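Search the help centre Go
Reading time: 1 min

Ticket 3808 – Desk fan and charger, Room 281
Opened: Mon 19 August
Status: Awaiting reply from resident
Handled by: Selport Residents' Support

The resident reports that the desk fan stops after 20 minutes when it shares an extension lead with a 45W power adapter. The lead was supplied by Westis in May. The resident has asked whether the adapter is at fault.

Entry 1. The resident was asked to plug each item into the wall socket separately. 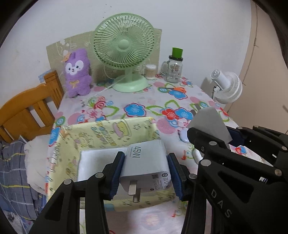
Entry 2. The resident replied that the fan ran without stopping from the wall socket, and that the adapter charged a laptop normally. The fault returned only when the extension lead was used. The lead has therefore been recorded as the likely cause.

Entry 3. The resident has been advised as follows:
Stop using the extension lead and hand it in at the Ziladance House desk.
Keep the fan's cord clear of the front edge of the table.
Unplug the adapter when it is not charging anything.

A replacement lead has been requested. The ticket will remain open until the resident confirms that the fan runs normally with the new lead.

Contact Residents' Support | © Selport | Back to top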